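Chapter 5
Chores: What Machines Can and Cannot Do Yet

After reading this chapter you should be able to:
explain why a task that is easy for a person can be hard for a machine
tell the difference between a demonstration and a dependable result
describe how a chore is broken into steps for testing
read a success rate and say what it leaves out

Key terms: grasp, contact, reset, intervention, success rate

People have owned machines that do chores for a long time. A washing machine washes and a dishwasher rinses, and both do it well. What they don't do is pick the clothes up off the floor or put the plates back on the shelf. The person still does the part that involves reaching, gripping and deciding where a thing goes. This chapter is about that part.

Shops have the same gap. At the Gravard parts plant, the cutting and drilling have run without an operator for years, but the small parts that come off the line are still sorted into bins by hand. The plant has asked for bids on automating the sorting station twice. Both times it kept the people. 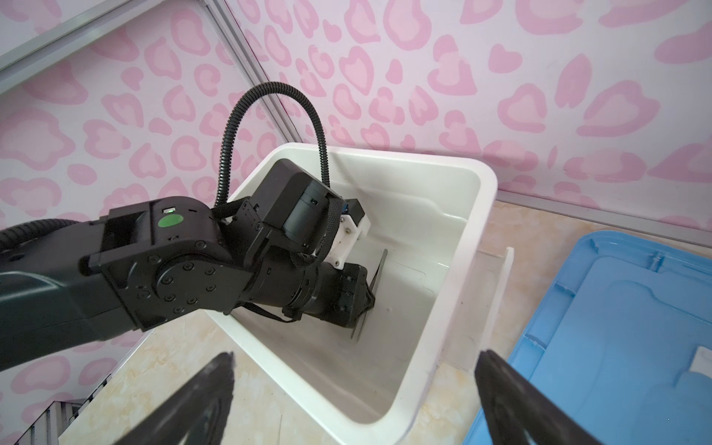 A black robotic arm lowers its gripper into a white plastic bin.

Text: Dayana Llanos
Chapter author; instructor in applied automation, Ciltesley Technical College

Reaching into a bin looks like one action. For a robot arm it is several. The gripper has to come down inside the rim without hitting it, stop short of the floor, close on one object, and come back out the way it went in. The walls are a problem the whole time. An object in the middle of an open table can be approached from almost any side, while an object against the wall of a tub may leave room for only one finger.

A person solves this by touch. We slide a hand down the side, feel the object, and tip it over if it won't come. Many robot arms have little or no sense of touch in the fingers and depend on cameras, and the arm itself can block the camera's view at the moment the view matters most. A glossy surface adds reflections. Soft items such as socks or dish towels add another difficulty, as they have no fixed shape to look for.

Consider a trial from the Skurnow project. The chore was to move one dish towel from a bin to a table. The arm finished the job in 84 percent of its attempts. That sounds close to ready, and for some uses it may be. But a household that empties a bin of 15 items at that rate should expect to step in more than once before the bin is empty – and each time, someone has to be nearby to do it. Section 5.2 works through the arithmetic.

Before you go on, choose a chore you did this week and write down every point at which your hand touched something. Keep the list. You will need it for the exercise at the end of Section 5.1.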